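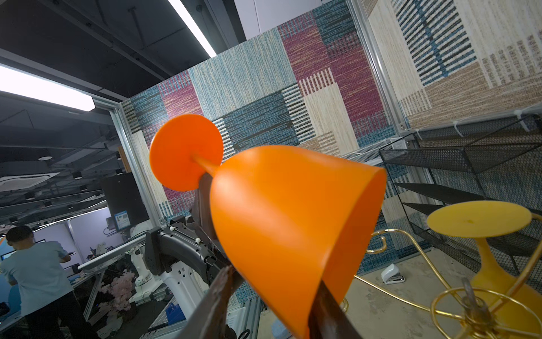
Progress report to Mamta Grewal: office software and subscriptions, second half

You asked for a plain account of where the move to Rullotar stands and whether we should sign for the full term. My short answer is that the move is mostly done and I would not sign yet.

Mail and calendars went over in October. That part was dull, as it should be, apart from shared calendars, which came across with every old meeting marked as new. People in Stitstead got two days of reminders for things they had already sat through. Rullotar support called this "expected behavior." I have asked for that in writing and don't have it.

File storage is where I have doubts. The sales pitch was that the desktop app would keep a local copy of everything and sort itself out in the background. On the newer laptops it does. On the 10 older machines it stops syncing after sleep and shows a green check mark anyway. I would be happier with an app that admitted it was broken. The workaround is to quit and reopen it each morning, and I don't believe anyone will still be doing that by spring. Version 2 of the app is supposed to fix it. I was told the same thing about the last update, so I am leaving the old file server on.

Solanki, our current chat tool, was due to be switched off in November. It is still running. The export gives us the messages but drops the attachments, and a lot of what people need from the old channels is attachments. Elspeth Hepburn has been pulling out the ones the design group asked for by hand. She has finished the active projects. The archive is another matter, and I would like your decision on whether we bother with it at all. My own view is that most of it can go.

Passwords are now in Jonda for everyone except the front desk, who share a login and were told by Jonda's own sales rep that this was fine under our plan. The terms say otherwise. I have put in for 2 extra seats so we are covered.

On cost: we are paying for Rullotar and Solanki at the same time, and will be until the attachments question is settled. The saving you were shown in the original proposal assumed no overlap. It also assumed the starter price, and that runs out after the first year. I can't find a renewal price anywhere in the paperwork. The rep mentioned a 20 percent discount if we commit before the end of December – a discount off what, I asked, and he said he would get back to me.

I will say that search is much better than what we had, and the phone app works. Several people have told me they like it, including a couple I expected to complain.

Next steps on my side:

Get the renewal price in writing.
Test version 2 on the older laptops before it goes to anyone else.
Close ticket 2041 (the calendar reminders) or escalate it.
Turn off Solanki once you have decided about the archive.

I need an answer from you on the archive and on the Jonda seats. The contract can wait until we have the price. If the rep calls you directly, please send him back to me.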